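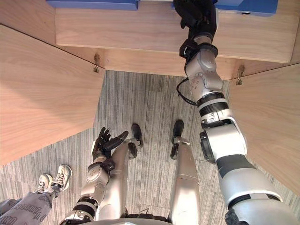 Pale wood-grain cabinet with blue items on top, on gray striped carpet tile.

Skinthorpe office refit moves to storage phase

The storage phase of the Skinthorpe office refit began in November, with cabinets going into the carpeted work areas on the second level. The furniture contract is held by Grukach. Peltow supplied the floor covering under a separate order.

The order covers 404 cabinets in a single finish, a pale wood grain with the pattern running horizontally. Doors are hung on metal hinges. Cabinets are placed directly on the carpet tile, and no fixings pass through the floor.

Johannes Mtshali, site lead for Grukach, said door alignment is checked after each cabinet is in its final position. Doors set before the move tend to need a second adjustment once the base has settled into the pile.

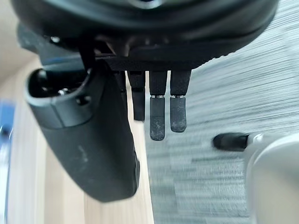
Contents are transferred in 3 stages: current files first, then stationery, then archive material. Items kept on top of a cabinet are logged with the cabinet below them and go back to the same spot. The inventory drawn up by Nobuhle Van Wyk lists 3,279 items, of which 1,654 are assigned to closed storage. The remainder goes to open shelving or to the archive room.

The carpet consists of rectangular tiles with a fine line pattern in gray, white and muted tan. Line direction differs slightly between tiles. Anathi Magagula of Peltow said a damaged tile can be lifted and replaced with the neighboring tiles left in place, provided the cabinet standing on it is emptied first.

Department heads are asked to send changes to the inventory to Van Wyk before their area is scheduled. Keys will be issued at the front desk from 9 a.m. once an area has been signed off.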